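Three bins, one table and a town's worth of jars

Drirkuvau has a new place to put the small containers people can't bring themselves to throw out. It is a white table in the back room of Pasichnyk, the household goods store on the main street, and it has three plastic bins on it. Blue goes on the left, red in the middle, white on the right. The order does not change, and customers who have tried to change it have been spoken to.

The jar table opened in November after what owner Oksana Marchuk calls "a long period of watching people buy storage jars to put their other storage jars in." Residents can bring up to 24 small containers per visit. Anything that stands upright, closes properly and holds less than 500 milliliters is eligible. Everything else goes home again with the person who carried it in, often with a look.

Blue is for jars that still have their own lids. This was expected to be the quiet bin, on the theory that few households in Drirkuvau could produce a jar and its lid on the same day. Matching pairs do come in, though, and pale lids seem to be in fashion.

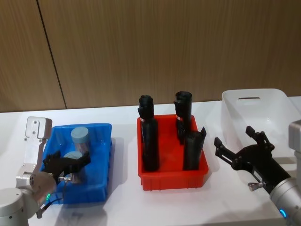
The red bin problem

Red was supposed to be the simple one. The sign says it takes "bottles and tubes, dark," which made sense to Marchuk when she wrote it and has been explained several times a day ever since. Dark containers are kept apart because you can't see what is left in them without opening them, and opening them is a job she prefers to do near a sink.

"People ask me if navy is dark," she said. "I say hold it up to the window. If you see the window, it's white bin. If you don't see the window, it's red bin. If it has its lid and you love it, fine, blue. I am not made of stone."

White takes the clear and the cloudy, along with lids that have outlived their jars. Marchuk bought the bins from her own shelves at full price, a fact she brought up twice.

Anas Bitar, who runs the spice counter at Plemetti across the street, is the table's best customer and its most frequent critic. He takes small lidded jars for his refills, and he would like it known that he arranged for the blue bin to be closest to the door. Marchuk would like it known that the bin was already there.

The two have also disagreed about labels. Bitar wants them off, since a jar marked as one thing and filled with another is how a neighbor of his came to season a roast with cinnamon. Marchuk says a label that is holding on that hard has earned its place. The current arrangement is that labels stay on while the containers are at Pasichnyk and come off the moment they cross the street.

Standing room only

The house rule that gets broken most is the one about standing things up. Containers go in on their bases with the lids at the top, never on their sides. Marchuk adopted the rule in the first week, when a jar somebody had described as empty was laid flat and turned out to be optimistic about the word. There was paprika in the bottom of the blue bin until the weekend.

The rule is now on the wall by the door, in capitals. It is also on the receipt. A shorter version is given verbally to anyone who looks like they might be a tipper.

Short, wide containers give the least trouble. They hardly ever fall over, they are easy to grip, and the stubby ones with gray or blue tops have become popular with customers who keep buttons, screws or a modest amount of saffron. Bitar calls them "the good ones" and has asked to be phoned when they come in. He has not been phoned.

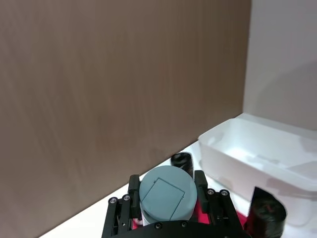

Gray-blue on top, white underneath, and going about its business upright.

Tall containers are another matter. They are welcome, but they have to go in toward the sides or the back of a bin, where there is something to lean on if the floor shakes. The floor at Pasichnyk shakes whenever the delivery truck idles outside, and the driver from Cirora, which supplies the store with brooms and dishpans, is a patient man who idles for as long as it takes.

There is no charge for leaving things. Taking them costs nothing either, up to a limit of two containers a day, which Marchuk says is plenty for a person who came in for a mop. She printed 100 cards explaining all this and has most of them left. Customers, she has found, would sooner ask.

They ask a lot. Among the items turned down so far are a fish kettle, half a thermos and a cookie tin that its owner insisted was a jar "in spirit." The cookie tin came back a second time with a different family member. It was turned down again.

Plans for the winter are small. Marchuk is thinking of a fourth bin for corks, possibly yellow, and has been measuring the right end of the table to see where it could go. Bitar is against it. He says three colors is as many as anyone can remember with their hands full, and that corks are a separate conversation. Neither of them expects it to be settled before spring, and the corks are piling up in a bag behind the register in the meantime.

Bitar dropped in near closing time to see what had come in, and took his two.
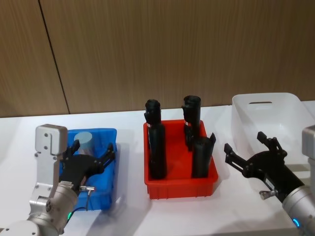

Do containers need to be washed before they are dropped off?

Rinse them, let them dry with the lid off overnight, and put the lid back on before you come. A faint smell of pickles is acceptable. Anything stronger can be discussed with Oksana Marchuk at the front register, where the store also keeps the bottle brushes.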